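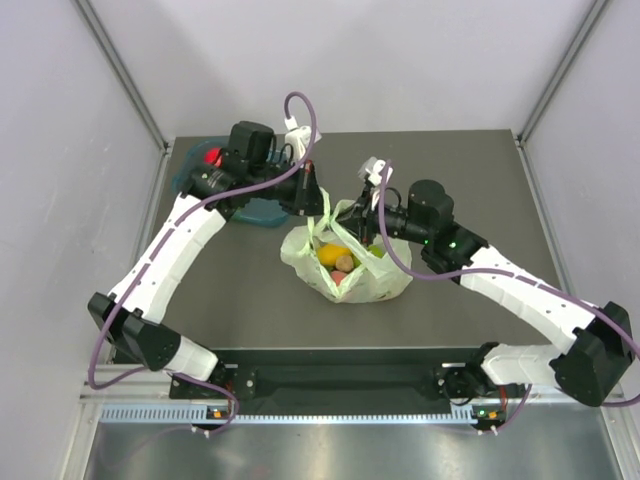 Produce bags at the Unmont pantry: tie or leave open?

Tekle Weldu
Effective July, members are asked to leave thin plastic bags untied. Knotted handles slow down sorting.

skarska11
I must disagree. Untied bags spill in transit – lemons and potatoes in particular.

pichon_103
A loose single knot is acceptable at our branch.

Tekle Weldu
Noted. A loose knot will be permitted for round produce only.

skarska11
That is satisfactory. Please update the posted notice.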